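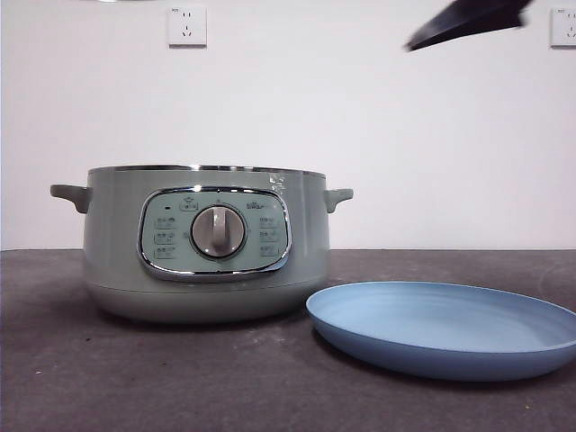 Bring your own bowl, Nayeli Ccori told the first group that signed up, and wear shoes you can stand in for three hours. Everything else would be waiting in the church hall kitchen in Plarnildale, down to the aprons.

The Monday soup class she had in mind became a Thursday supper, and the supper has now fed 242 people since it opened in the spring. Most of them come from the parishes of Plarnildale and Omden. A few drive over from Rurnel, 30 miles on the county road, and stay to wash dishes.

The format is simple. Twelve people cook in the afternoon, and whoever shows up at six eats what they made. There is a short grace, then bread, then soup or stew, then a plain dessert. Guests pay $7 if they can. The money goes into a coffee can by the door and buys the next week's groceries.

Ccori grew up in a house where the Sunday meal started on Saturday night, with beans put to soak and a chicken cut up for stock. She cooked in a hospital kitchen for 11 years before moving to Plarnildale. When the pastor at St. Brendan's asked her to teach something to the confirmation parents, she said she could teach them soup.

"People think you need a recipe," she says. "You need an onion, some fat and some time. After that you look at what you have."

Her classes follow that order. The cooks chop onions for the first half hour and talk. Then the onions go into oil with salt, over low heat, and they stay there longer than beginners expect. Garlic goes in late so it doesn't burn. Carrots and celery come next, then whatever the week's soup is built on. In June it was split pea twice, chicken and barley once, and a potato and corn chowder that ran out before the second table was served.

She is strict on two points. Salt goes in at every stage, a little each time, and the cooks taste with a clean spoon after each addition. Dairy goes in at the end with the heat off. One batch of chowder curdled early on and was served anyway, with extra parsley.

The bread is handled by a family from Omden. They bake 14 loaves at home on the morning of the supper and bring them over in pillowcases. The dough is flour, water, salt, yeast and a spoonful of honey, and it rises overnight in the refrigerator. They have been asked for rye and so far have declined.

Seating was a problem at first. Families sat with families and the people who came alone ended up at the end nearest the coats. Ccori now puts the soup on the table in large tureens, one for every eight chairs, so each group has to pass and pour. It takes longer. The noise went up right away.

The biggest night so far was the parish picnic on 2022-07-03, when rain moved everyone indoors and the kitchen had to stretch. The cooks had planned on chicken salad and rolls. They turned the chicken into soup with rice and every lemon in the building, and served 200 bowls before the rice ran out.

Jibrin, a market garden outside Omden, has started sending its leftover vegetables on supper days. Mostly that has meant zucchini. Ccori cuts it thick, browns it in a dry pan and adds it to the soup just before serving. Cooked any longer, she says, it disappears.

She has been asked to write a cookbook and isn't interested. There is a single sheet of paper taped inside a cupboard door with the amounts for a full hall, and anyone who wants it can copy it down.

The suppers break for two weeks in August, when the hall floor is being refinished. They start again after that with lentils.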